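Posted 20/03/2025 in Workshop Visits

Two Grippers, One Drawer: A Morning at Temlow

I'd been pestering the Temlow people since January to let me watch them compare grippers, and last week they finally gave in (thank you!). They do their testing at a kitchen island next to the snacks, so I was happy before we'd even started.

The engineer who runs the comparison has been at it for 563 trials so far, split between two sets of fingers. One is a plain flat-pad pair made in house. The other is a curved pair from Whitlock that costs a good deal more. "Everybody walks in and bets on the expensive ones," she told me. "I did too! Then we started doing drawers."

I asked what's so special about drawers. "The walls," she said. "On a countertop you can come at a thing from any side you like. Inside a shallow drawer you've got a few inches to play with, and if the fruit is back in a corner, you have to decide how to get your fingers down there without banging into something."

She likes small round fruit for this because it rolls. I watched the flat pads go in for an orange one and caught myself holding my breath — over a piece of fruit. 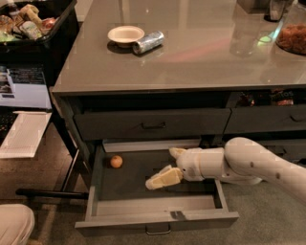
What about the controller?

I figured the fingers were the whole story, but she kept steering me back to the software. They run the arm on a Rendelness controller, and she spent 3 weeks on how slowly it should close. "Too quick and the fruit shoots off. Too slow and you're standing there with a coffee, getting old."

Her setting now is 40 percent of full closing speed, for both sets, so the comparison stays fair. She tried changing it per object and gave up after 200 runs. "I couldn't tell anymore if I was testing fingers or testing my own patience."

So which pair would she buy? She laughed and wouldn't say until the cans are finished. "Ask me about fruit and I'll say flat pads, today. Cans on their side, I go back and forth — come back when Prudulmont sends the new wrist camera and we'll do those again."

I've already asked for a date.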